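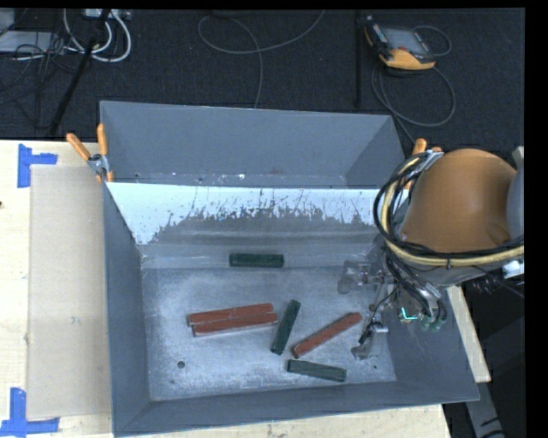 1/ Rules for running a bin-picking cell with blocks, written down because three people asked me this month and I kept giving slightly different answers. These are the ones we use at Kavwood. Your cell will differ. Take what fits.

2/ Scope first. One arm, one sheet-metal bin on a table, plain blocks as test parts. No fence line shared with other machines, no conveyor. This covers test benches. A production cell has its own risk assessment and its own paperwork, and a thread is no substitute for either.

3/ Clamp the bin. We use spring clamps on the rim, the kind with orange handles you can spot from across the room. A bin that shifts a little between picks will ruin your camera calibration slowly, and you'll spend two days blaming the software. Ask how I know.

4/ Clamps are obstacles. Every clamp goes into the collision model, handles included, with the handles modeled in the position they really sit in. If you move a clamp, the model gets updated before the next run. That one is written on our checklist in capital letters.

5/ Tape your landmarks. Anything that has to come back to the same place gets its corners marked on the tabletop. We use blue tape, bent around the corner so you can see both edges. A flat sheet on the table with two taped corners takes a second to check by eye.

6/ Don't write positions on the tape itself. Put them in the cell log. Tape gets replaced and handwriting doesn't survive the replacement.

7/ The pendant. Our rule is that it is within arm's reach of whoever is running the cell, or the arm doesn't move under program control. Before you press start, look for it. If it's on the floor, pick it up. If its cable crosses a spot where you walk, reroute it.

8/ I'd call number 7 the most broken rule in any lab, ours included. People put it down to fix something in the bin and leave it there. A hook on the table leg helped us more than the reminders did.

9/ Cable bundle on the arm. Check it by hand at the start of every shift with the arm stopped. You're looking for ties that have slid, hose rubbing on a joint cover, and slack that has moved from one side of the wrist to the other.

10/ Then drive the arm slowly to the deepest pick in each corner of the bin and watch the loop, not the gripper. The loop hangs below the wrist on most setups like ours, and it will touch a bin wall before the fingers reach the part. If it touches, that corner is off limits until you re-dress the cables.

11/ Air hose gets the same check as the electrical cables. It's stiffer, so it moves differently when the wrist turns. Don't tie it so tight that it can't.

12/ Test parts. We start every new grasp setting with 6 blocks in two colors. Few enough that you can name the one that failed, enough that some of them lean on each other. Going straight to a full bin tells you only that something is wrong somewhere.

13/ Include the awkward ones. Two blocks flush along the long side. One up against the divider. One at a steep angle to its neighbor with the ends nearly meeting. If you toss them in and they all land flat and apart, toss them again. A pass on an easy layout doesn't go in the log.

14/ Never straighten a block by hand between attempts and then count the next attempt. If a hand goes in the bin, the layout is new and the count starts over. A-yeong Sun put that one in after we compared two weeks of results and couldn't explain the gap.

15/ Hands in the bin at all: arm stopped, drives off, pendant in your other hand. "It's only paused" is not stopped. A paused program can be resumed by someone who doesn't see you.

16/ Worn bins. Scratches and bare patches in the paint change how the metal reflects, and some depth cameras return junk there. Don't repaint in the middle of a test series. Log the condition, finish the series, then decide. A gray finger over gray metal is also hard to see on video, so don't use video alone to judge clearance.

17/ Holes, ridges and dividers in the bin go in the model too. A sloped divider is the worst of them. Fingers coming straight down next to one have less room than the top view suggests — measure it at the height of the part.

18/ How long before a setting is accepted? We ask for 2,000 logged attempts with no contact between the gripper and the bin. Our current setting made it to 1,147 before a fingertip touched the front wall. So we're back at zero. That's the rule and it's annoying.

19/ What counts as contact: anything the force reading flags, plus anything a person hears. If you heard it and the log didn't, write it down anyway and lower the threshold.

20/ Floor. Spare cables, power supplies and adapters pile up behind the table in every cell I've worked in. Ours too. The rule is 4 feet clear on the side where the operator stands. The back can be ugly if nothing there can get pulled by the arm.

21/ Status lights. Know what each color on your gripper means and post it at the cell. Makers don't agree on colors, and a guess carried over from your last job is worse than going to look it up.

22/ Changes. One change per series. New fingers or new lighting or new speed. If you changed two things on Tuesday, you have no result from Tuesday.

23/ Someone will ask about Nyarko's checklist. It's good, and longer than ours. We borrowed the cable section from it and dropped the parts about conveyors.

24/ Missing from this thread: speed limits, stopping distances, anything with people working next to a moving arm. Those come from your risk assessment and the standards that apply where you are. Please don't take them from a post.

25/ The one-page version hangs at our cell and gets reviewed every October. If you run something similar and have a rule for re-dressing cables without losing your calibration, I'd like to read it. We still do a full recalibration each time and it eats most of a morning.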